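The Bronness robotics club picks a hard subject: flowers

When the Bronness robotics club sat down in December to choose its winter project, the whiteboard filled up fast. Stacking cups was on there. So was sorting screws, and a chess idea that comes back every year. What won, by a single vote, was flower arranging with two robot arms.

"I voted against it!" says the club's captain, a senior who has been a member since ninth grade and now says it's the best thing the group has ever tried. "I thought it would look cute and teach us nothing. Then I tried to write down the steps for putting one stem in a vase, and I got to two pages and still hadn't let go of the stem."

We met the captain, the club's faculty advisor and a first-year member after school, and what was supposed to be a half-hour talk ran on until the building was closing. They like talking about this. They interrupt each other, they draw on napkins, and at one point the captain got up to act out the part of a gripper, with an umbrella for a stem.

The task sounds simple enough. Artificial flowers lie on a table. Two arms have to pick them up and put them in vases, without knocking anything over, and the result has to look like something you'd be glad to have on your desk. The club will show the project at the Ondby Student Automation Fair, where teams pick their own task and get judged on how well they explain it as much as on how well it runs.

"That's what I love about Ondby," the advisor says. "The judges will ask a fifteen-year-old why the gripper opens when it does, and they'll wait for the answer. You can't hide behind a slick video."

The advisor teaches physics and came to robotics sideways, by way of a broken pottery kiln and a lot of evenings reading about temperature controllers. The club's budget for the flower project was $307, and nearly all of it went on stems and vases. The advisor wanted real variety on the table: stiff stems, floppy ones, heavy heads on thin wires, blooms that trail over the rim and get in the way of everything.

"A block is a block," the advisor says. "You pick it up in the middle and it does what you expect. A stem has a heavy end and a light end and it swings. You grab it too high and the bottom wanders off. Grab it low and the whole top leans over and hits the next vase. The kids saw that on the first afternoon and they were hooked."

Most of the training so far has been done by people. A club member guides the arms through the job, over and over, and the recordings go into a program that learns to copy the motion. The club set itself a goal of 200 good runs before trying anything on its own, then raised it to 1,000 when the first results came out shaky.

"The first time it ran by itself, it picked up a stem perfectly, carried it over perfectly, and put it down next to the vase," the captain says, laughing. "So confident! We cheered anyway. You should have heard us. The debate team came in to ask if somebody was hurt."

The first-year member, who joined because a friend was going and then stayed when the friend didn't, has become the one who decides whether a run is good enough to keep. It's a job that takes patience. Each recording gets watched at normal speed and then again slowly, and anything with a bumped vase or a dropped flower gets marked and set aside.

"At first I kept everything, I felt bad throwing people's work out," the first-year says. "Then we trained on it and the arm had learned to hesitate. It would stop over the vase for a second, like it was thinking. And that was us! That was all of us stopping to check. So now if you hesitate, I'm sorry, it's going in the other folder."

Did that cause any hard feelings? "A few," says the captain. "Mine, mainly."

The glass was a big argument too. Half the club wanted plastic cups, at least to start. The other half said a clear or tinted vase was exactly what made the job worth doing, with all those highlights and see-through edges for a camera to puzzle over. Glass won. There is a broom beside the door, and everybody knows how to use it. 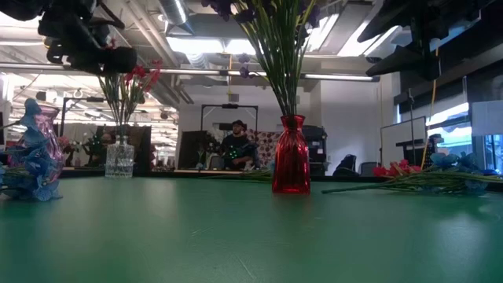
STUDENT PROJECTS

The tall purple arrangement in the red vase is the one visitors ask about, and the captain has a soft spot for it. "Height is scary," the captain says. "Your target is this narrow neck, and all the weight is way up at the top. With the blue ones you're fighting the petals, they spill everywhere. With the purple ones you're fighting gravity."

Having two arms helps, once you stop treating them as two separate machines. Early on, the members used one arm and parked the other. Then somebody tried steadying a vase with the left while the right brought the stem in, and the whole group changed its plan that same evening. The advisor still talks about it.

"I had been biting my tongue for two weeks," the advisor says. "I really wanted them to get there on their own, and they did, and they got there by watching someone's hands. Go home and put flowers in a vase. You'll use both hands and you won't even notice."

Not everything is solved. Petals still catch on the gripper fingers, and stems that cross each other on the table are a headache, as the arm tends to come away with two or with none. The club has also had to agree on what a nice arrangement is, which took longer than the wiring. One camp likes things full and messy. The other likes three stems and a lot of air. For now the fair entry will do both, one style per vase, and the judges can say which they prefer.

There's plenty planned after the fair. The first-year wants to let visitors call out a color and have the arms build a bouquet around it. The captain is graduating and is writing everything down for whoever takes over, including a page titled "Things We Tried With Tape." The advisor would like to get to 3,000 runs by summer and see whether the hesitation ever comes back.

And real flowers? All three answer at once, and it's a yes, a no and a "please, not the roses."

"They bruise, they drip, every one is different," says the captain, already reaching for another napkin. "I mean, it would be amazing. Okay, so picture a tulip."

The club meets after school in the robotics room and takes new members all year. No experience with robots or flowers is needed.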